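Plollotwood Community Furniture Scheme: interim report to the Sornance Fund
3 February 2026
By Jarlath Geraghty, Scheme Manager
14 shares | 3 comments

The scheme entered its second period with the workshop lease renewed and the waiting list reopened. The grant was awarded to collect unwanted household furniture, repair it where practicable and pass it to households setting up home on low incomes. During the period 62 households received at least one item, against a target of 60.

Demand for tables and beds continues to exceed supply. Wardrobes remain difficult to place, as many of the flats served have narrow stairs, and the scheme has stopped accepting them unless they can be taken apart. Referrals from the Lanz housing office were slower than expected before the new form was agreed, and nine applications had to be returned for missing details.

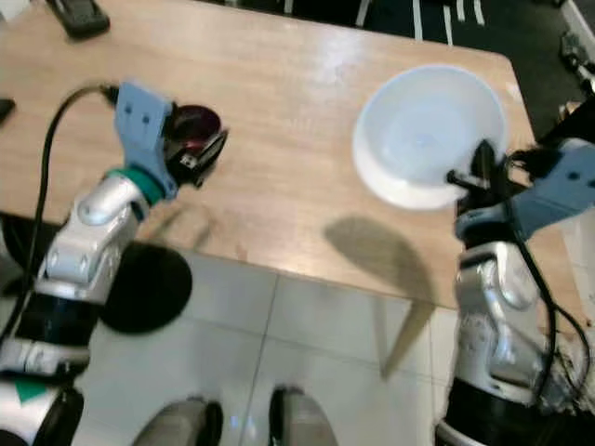
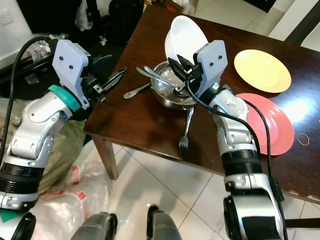 Tables, one with a pale grainy top and one in dark brown wood.

Expenditure is within budget under every heading except transport. The van, known to staff as Dino, required a replacement clutch and was off the road for six working days. Collections were made by hired vehicle during that time and the cost has been met from the repairs reserve. The Fund's approval is sought to move the unspent training allowance to transport for the remainder of the grant year.

Cillian Noonan has taken over the bookings desk and has introduced a single telephone line for donors and applicants. Missed deliveries have fallen as a result. The scheme intends to extend evening deliveries in March, subject to driver availability, and will report on take-up in the final return. The revised safety policy is attached as Appendix B.

Comments (3)

M. Tully: Is the collection service still free for people outside Plollotwood? The old leaflet says yes.

Cillian Noonan: It is, as far as the ring road. Please ring the new number to book.

Oldmill: We got a table and chairs from them last year, still going strong. Very polite drivers.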